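Bench notes, March, started 4:40 p.m.

Makis Theodorakopoulos has put the cup task back on the list for the Clultanance entry, so I went through the whole setup again before the rest of the team gets in. My opinion from last week stands. I don't believe the numbers on the whiteboard. A success rate of 80 percent with the cups always set down in the same two spots tells us the arm can remember two spots.

Task as written on the entry form: pick up a small cup, set it down somewhere else on the table, let go without knocking anything over. The policy is the one we trained in the fall on the Kouris code, 2,000 steps, and I have yet to see a reason for that figure other than that it's when the laptop finished before dinner.

Checked first: finger travel. The close command still stops a hair short of full contact. Ollitz (the team, not the town) claim this is harmless for anything wider than a pencil. Maybe. I want it zeroed anyway, because if the zero drifts between sessions then the recordings don't agree with each other and we're training on mush.

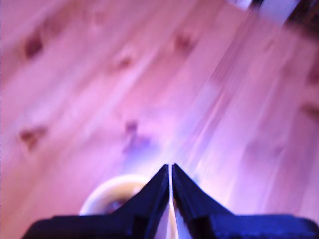 The second thing I don't trust is the wrist view. When the arm swings, the background smears, and the policy is supposed to find a cup in that. Makis says it learns to slow down by itself. I asked to see a run where it does and got a plot of the loss. A loss curve is not a cup on a table.

Slowed the approach in the config and left the old value commented out with my initials. If somebody wants it faster, put it back and write down why.

5:15. Layout for the next block. Mug stays in the middle as the thing not to hit, dark cup in front of it. The light stays pink. I argued for plain white and lost, on the grounds that half our recordings are already pink. 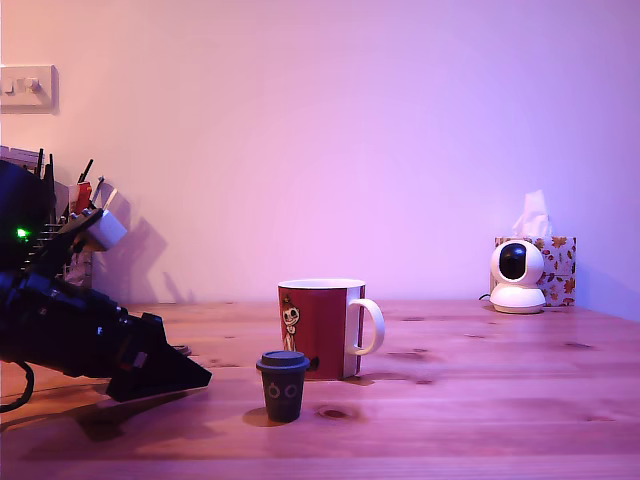
Arm on the left, dark cup in front of the red mug.

Note for whoever writes the report: the gripper throws a dark shadow on the table, and the cup is dark too. I can't prove that it matters. I would like one session with the lamp moved before we tell the judges that the policy "generalizes," a word that now appears 3 times in the draft and should appear zero times.

Also the mug handle. The Bosotwood kids lost a whole afternoon last season to a handle that caught a finger on the way back. Ours points right and the arm comes in from the left, so we have never tested the bad case. Turn it around for at least one block.

The brown cup is the one I'd bet against. With two cups out, the instruction has to say which, and our labels from the fall say "small cup" for both.

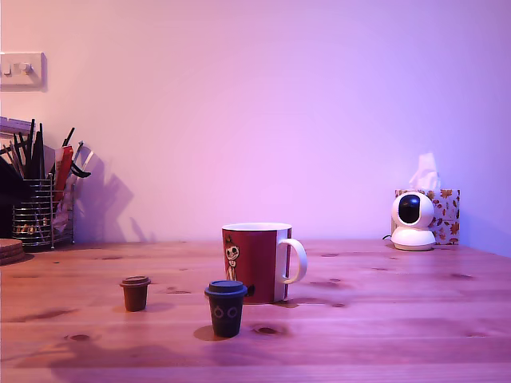

So the labels need redoing before any more training. It's dull work and I'll take the first half. Use "brown cup" and "dark cup," nothing cleverer. If a recording can't be told apart from its neighbor, throw it out.

I'd also like a start position written down with tape and a ruler. At the moment each of us puts the cup where it looks right, which means near the knot in the wood, and I suspect the policy has learned the knot. Cheap test: cover the knot with a sheet of paper and run the same block again. If the rate drops, we have our answer, and it won't be one we enjoy.
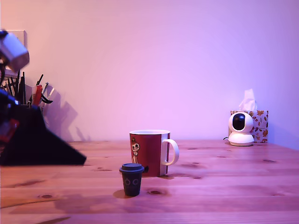 Do we count a run if the cup is lifted and then tips on release?
Count it as a failure. The form says set down and let go, and a cup on its side has not been set down.

I know that will pull the whiteboard number down. Fine. Old runs to be rescored under the same rule, by somebody who didn't record them.

Left to do: zero the fingers, tape marks, paper over the knot, 5 runs with the handle turned. Makis has the charger for the laptop.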